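**Speaker notes: Retiring Office Equipment Responsibly**
Orestis Moschos, Jilum Facilities Office
Wednesday, December 15, 2021

**Opening (slide 1)**

- Welcome attendees and thank the Somboon site for hosting.
- State the purpose: to explain the revised policy on equipment that has reached the end of its service.
- The policy took effect in July and applies to all departments.

**Scale of the matter (slides 2 and 3)**

- The organization holds more than 2,000 items on its equipment register.
- Of these, 400 are scheduled for retirement in the coming year.
- At the last review, 73 items had no named owner. Pause here and ask managers to check their own lists.

**Responsibilities (slide 4)**

- Each department names one contact person.
- The contact completes the release form and obtains a signature from the budget holder.
- Items may not be given away, sold or stored off site without written approval.
- Records are kept for 8 years. Refer questions on leased items to Rorex, which manages the lease agreements.

**Data and storage (slide 5)**

- Drives are to be listed separately from the computers that hold them.
- Paper files found in cabinets or desks go to the records office before the furniture is moved.

**Computers (slide 6)**

- Desktop towers follow the same form as other equipment, with section C completed. 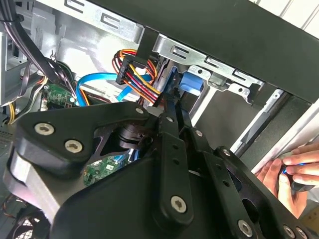
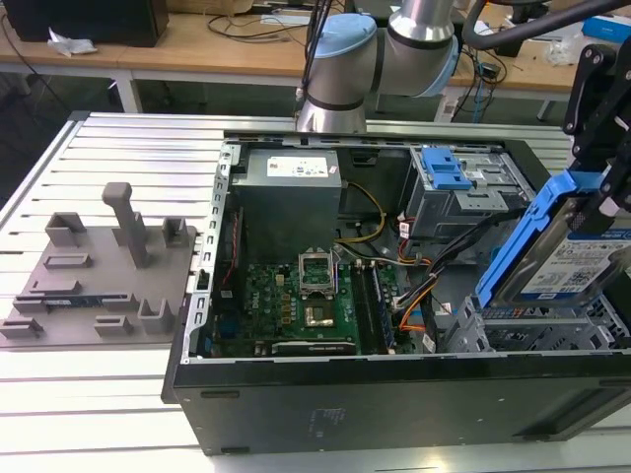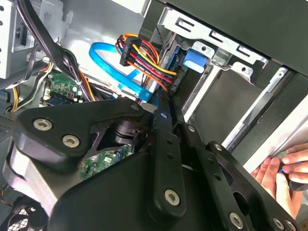
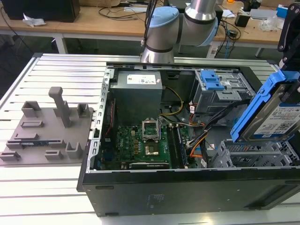

*Slide 6: desktop computer tower, interior exposed.*

Take questions, then hand over to the Grulerex session.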